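Small drawers, less searching: Kollulville sewing room gets new storage

Thursday, September 19, 2024

The community sewing room in Kollulville will open again next week with new rules for its small things. Buttons, needles, bobbins and chalk will no longer live in biscuit tins. They are going into small white drawer units that stand on the table, where everybody can reach them without asking.

The change was proposed by Huguette Poulain, who teaches the beginners' class. She had noticed that the first part of each lesson was lost to searching. "People came to sew, and they were looking for a needle," she says. "A tin is good for biscuits only."

The room bought the units from Trasivis, a household shop on the market street, and paid 232 euros for all of them. The money was left from the spring sale of aprons. Labels for the drawers are being made by Cường Lò, who writes them by hand in large letters — several members do not see well in the evening.

Before the opening, the members must still agree what goes where. Ms Poulain wants the needles in the top drawer, because it is the one opened most. Iraklis Kokkinos prefers them at the bottom, away from the children who come with their parents on Saturday mornings. The question will be decided at the first meeting.

White storage on the cloth-covered table:

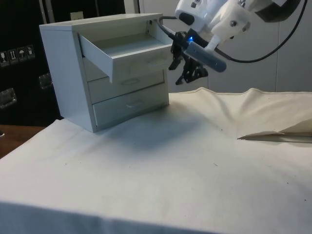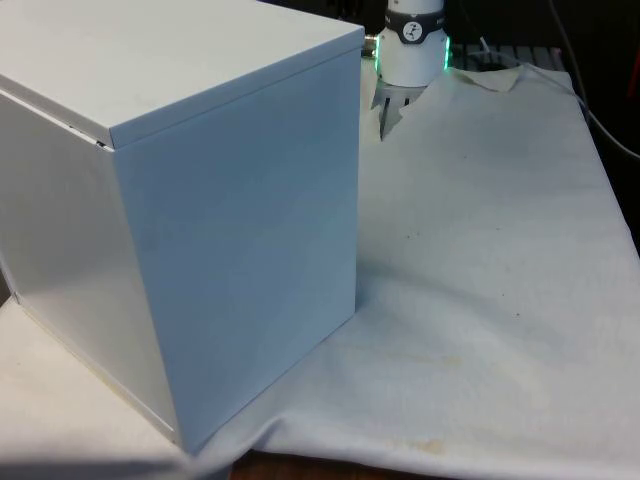
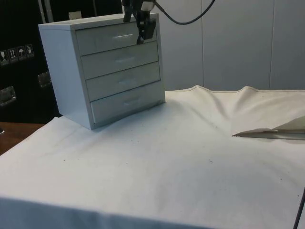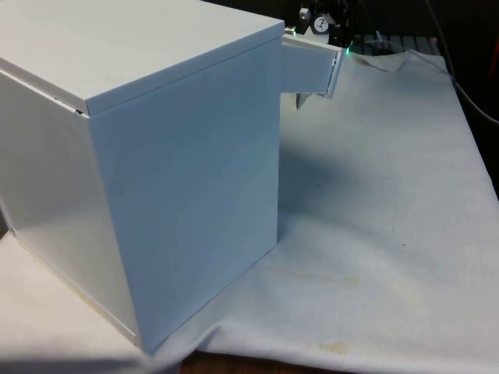 Fabric is not part of the new arrangement. It stays on the shelves in the corridor, folded by colour, and members are asked to put back the pieces they did not use. Patterns can be borrowed for 23 days, as before.

Spools of thread are still needed, mostly black and dark blue. They can be brought to the room on any evening when the light is on. Old tins may be collected by their owners until the end of the month, and after this they will go to the school in Nurkwood for paint brushes.

The beginners' class has 30 places this autumn, and two of them are still free. The next course will start in February.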